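Call for participants: home parcel diary, Flavville and Kerkivov

We need 30 people who send things by post from home. Sellers, knitters, people who post jam to their mum, all fine. You don't need to run a proper business, you just need to send at least 2 parcels a week.

What it is: a paper diary about how long packing and posting takes, what it costs you and where it goes wrong. Runs four weeks. Starts in April. We pay 400 for the full diary, half if you drop out after week two, nothing before that (sorry, had to draw a line).

Who's running it: Tekleab, a small research office above the old bakery on the Flavville side of the bridge. The study is paid for by Rovix, who make padded envelopes. They don't see your name or your address, only the totals.

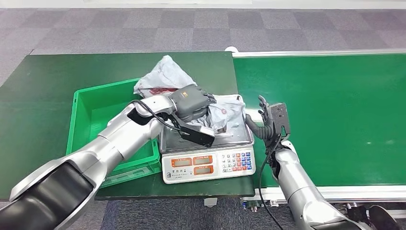

Filling in the diary takes ten minutes a day, bit more on days you go to the post office. Each parcel gets one line. What you sent, what you wrapped it in, weight, price, where you handed it over. Weigh the thing packed, in its bag or box, sitting right on top of the scale like the white plastic bag there, and write down the number you get. Digital scales please, no spring ones, last time the spring ones gave us all sorts. If you haven't got one we'll lend you one, say so when you apply. Don't round up. Don't guess from the last parcel either, we can tell.

You also do two phone calls with us, one at the start and one at the end. Half an hour each, evenings ok.

You can take part if you
are 18 or over
live in Flavville or Kerkivov, or the villages inbetween
pay for your own postage
can write legibly, or get someone in the house to do it

Not suitable if you work for a courier or use a packing service. Two people from the same address is fine but you share one diary and one payment.

Last round had 173 people apply so please dont wait till the deadline, which is 21st August. Late ones go on a reserve list and we do ring people off it.

To apply: email or letter, few lines only. Name, where you live, what you post and how often, best time to ring. No CV. No photos of parcels. Mark it "parcel diary" and send to Pylyp Sydorenko at the Tekleab office. Everyone gets a reply, might be a short one.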